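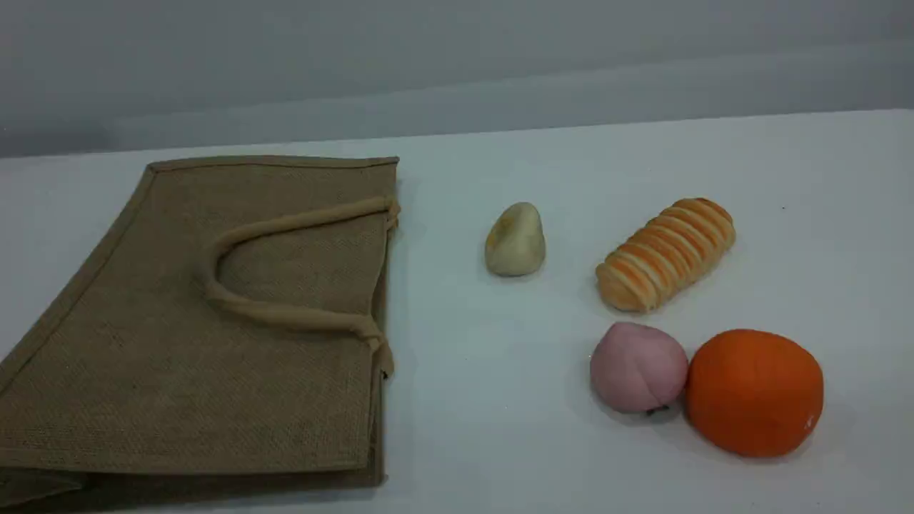 Jute tote and the four play foods, bagging bench

Hi Smaranda,

Progress report number two on the gripper comparison, dated Thursday, June 9, 2022. I'll try to keep it shorter than the April one (sorry again about the appendix!).

The quick version: both grippers are mounted, both have been through the tote task, and we're partway into the paper bag task. I've spent 500 dollars of the parts money, nearly all of it on fingertips and a spare wrist cable, and I still think we can give you a proper recommendation by the end of the grant.

Where we are with the tote

You asked why we picked a floppy shopping bag when the original proposal said bins. Well, Skerstead's packers use bags, and a bin never folds over on itself in the middle of a run! The jute one starts out flat on the table with its rope handles lying on top, and the arm has to get hold of the top hem before anything can go in. We score the hem grab separately from the packing, so a gripper that's great with food and hopeless with fabric can't hide it.

The Coughlan gripper has wide, soft pads and it loves the round stuff. It's not so happy with burlap. The Jundance has long, thin black fingers and gets under the hem much more often, though it comes in fast and I'd like to slow the last bit of the approach. We've logged 200 hem attempts so far, split evenly between the two, and the table of results is in the shared folder. 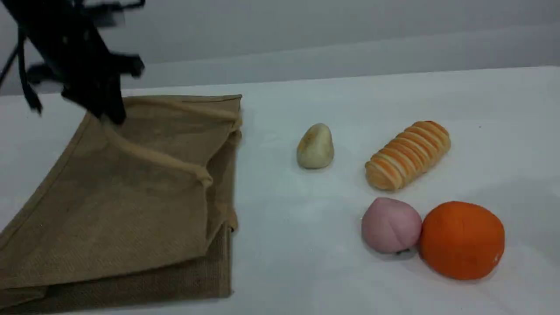
Where we are with the paper bag

Much messier, and a lot more fun. Kraft paper creases differently every time, so we've stopped trying to reset it to the same shape and just lay it on its side with the mouth open. The twisted pastry is easy to grab across the ridges. The orange is the one that gets us. A fingertip that lands low on the side tends to push it along the table, and then the planner has to look for it all over again. I've asked for a grippier tip material and have 6 pairs on order from Sovgate.

The overhead camera is fine for the open table but can't see much once an item is down inside the bag, so I'm leaning on the wrist view for that part. The handover between the two still lags, and I'd call that our biggest software headache right now.
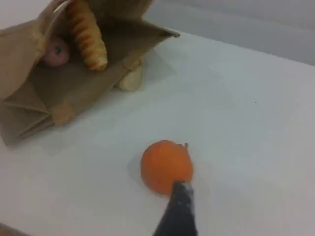
What's next

I want to finish the paper bag runs with the tips we have before swapping anything, otherwise the comparison gets muddy. After that come the new tips, then a repeat of the tote with the slower approach. I've set aside 7 working days for all of it, which is tight but doable if the controller behaves.

One thing I need from you: can we move what's left of the travel line into parts? I'd rather have a second set of Coughlan pads on the shelf than go to the fall workshop. A yes by email is plenty, and I'll fix the budget sheet on my end.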